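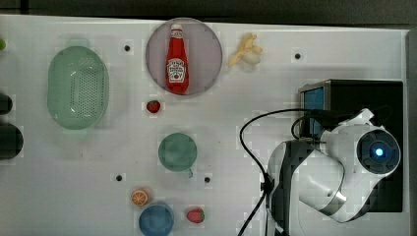 Engelbert Schnyder
Redaktion Anleitungen, Dendberg Spielwaren

4 Spielküche Dillell: Einräumen, Spielen, Reinigen

Das Kapitel gilt für Geschirr und Spiellebensmittel der Reihe Dillell. Der Aufbau des Herdmoduls steht in Kapitel 3.

4.1 Vor dem ersten Spielen

1. Alle Beutel öffnen und das Verpackungsmaterial entsorgen.
2. Die Teile auf einem hellen, glatten Tisch auslegen. Kleine Stücke wie die Erdbeeren und die Orangenscheibe nicht unter Tellern oder Schüsseln liegen lassen.
3. Teller, Tasse, Schüssel und das mintgrüne Sieb mit einem feuchten Tuch abwischen.
4. Teile mit Rissen oder scharfen Kanten aussortieren.

Achtung: Kleine Lebensmittel gehören nicht in die Hände von Kindern unter drei Jahren.

4.2 Einräumen

1. Das Sieb zuerst in das untere Fach stellen, mit der Öffnung nach oben.
2. Obst in das Sieb legen: Banane, Erdbeeren, Orangenscheibe.
3. Die Ketchupflasche liegend auf dem Teller lagern oder in das Seitenfach stellen. Das Fach ist 120 mm tief.
4. Die Tasse daneben stellen – der Henkel zeigt nach vorn.

Hinweis: Das obere Fach trägt höchstens 1000 g. Echtes Geschirr gehört nicht hinein.

4.3 Reinigen

1. Spülmittel in lauwarmes Wasser geben und die Teile einzeln abwaschen.
2. Die Löcher im Sieb mit einer weichen Bürste säubern.
3. Bedruckte Etiketten nur abtupfen, nicht reiben.
4. Alles auf einem Tuch trocknen lassen und erst dann wieder einräumen. Das dauert rund 11 Stunden, bei Teilen mit Hohlräumen auch länger.

Achtung: Keine Spülmaschine, keine Mikrowelle. Die Teile sind nicht für echte Speisen oder heiße Getränke bestimmt.

4.4 Fehlende Teile

Einzelne Lebensmittel lassen sich nachbestellen, Teller und Tassen nur als Satz. Bei der Bestellung Farbe und Bezeichnung des Teils angeben – die Liste steht im Anhang unter »Ersatzteile«.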